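4. Results

4.1 What households put out at the table

The survey returned 2,267 usable meal records from the two towns, Flosten and Trakov. A record was usable if the respondent had filled in the page for the meal itself and the page for what was left over afterward. Records with only the first page were set aside and are not used in this section. Respondents were asked to write down each food served, how it was served (on each plate, in a shared dish, or both), and whether any of it was thrown out before the next morning.

Bread was the food most often served in a shared container in both towns. In Flosten it usually came to the table already sliced. In Trakov it was more often put out whole, and the person who had cooked cut it during the meal. This difference matters for what follows, because cut bread dries out faster than an uncut loaf and households treated the two in different ways once the meal was over.

Respondents did not use one word for the container. The record sheets mention baskets, trays, boards, bowls, and "the bread thing." We coded all open woven containers as baskets, whatever the respondent called them, and all flat surfaces as boards. Where the sheet gave no container at all, the record was coded as unknown and left out of the comparison by container. Plates used only for bread were given their own code, though they were rare in Trakov and we do not report them separately for that town. Figure 3 shows a shallow basket with flared sides, a shape that falls under the first of these codes. 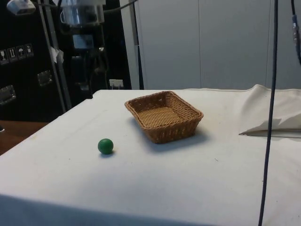
Figure 3. Woven wicker basket on a cloth-covered table.

A respondent in Trakov objected to the coding when we went back to check it, saying that a basket with a napkin folded over the bread is a different thing from a basket left open, that in her house the covered one goes back to the kitchen with the bread still in it and the open one gets picked over until somebody throws the ends away. Several others said much the same in the follow-up calls. We had not asked about covers on the original sheet. For the 101 households that took part in the follow-up, we added the question and recoded their records by hand.

4.2 Leftover bread and the cover question

Among the follow-up households, bread that had been covered during the meal was more likely to be kept than bread left open. The difference was clear in Trakov and weaker in Flosten. We do not read this as an effect of the cover alone. Households that cover bread may simply be households that mean to keep it, and the sheets give us no way to separate the habit from the intention. Two respondents wrote that they cover bread only when guests are present, which would work in the other direction, as meals with guests produced more waste of every kind.

What was done with kept bread also differed. In Flosten most of it was toasted the next day. In Trakov it went into soup, was dried for crumbs, or was fed to hens. Following Krishnan, we count bread fed to animals as used and not as waste. A stricter rule, which counts only food eaten by people, raises the waste figure for Trakov but does not change the order of the two towns.

4.3 Portions and shared dishes

For foods other than bread, serving from a shared dish went along with less plate waste and more dish waste — that is, people finished what they took but more was left in the middle of the table. Dish waste was later eaten in most cases. Plate waste almost never was. The pattern held for potatoes, rice, and cooked vegetables. It did not hold for salad, which was thrown out at a similar rate however it was served. Dressed salad does not keep well, and many respondents said so in the margin of the sheet.

Household size made less difference than we expected. Larger households served more food in shared dishes, but once this was taken into account the amount thrown out per person was nearly flat. Single-person households are hard to place in this comparison, as the line between a shared dish and a plate has little meaning for them. They are included in the totals and left out of the comparison.

4.4 Quality of the records

Weights were taken with the kitchen scale supplied in the Gikell kit, which reads in steps of 2 grams. Small amounts were often not weighed at all. Crumbs, crusts, and ends are therefore undercounted, and bread waste is probably higher than the sheets suggest. Some 200 records gave a weight that could not be right for the food named, most often because the respondent had weighed the container along with what was in it. Where the weight of the empty container appeared elsewhere on the sheet, we subtracted it. Where it did not, we kept the record for the counts of foods and serving methods but dropped it from all figures by weight.

Respondents also became less careful as the study went on. Entries in the second week are shorter, and the leftover page in particular tends to shrink to a word or two — "none" or "a little." We coded "a little" as waste of unknown weight. Repeating the main comparisons with first-week records only gave the same direction of results for bread and for shared dishes, with wider margins for both.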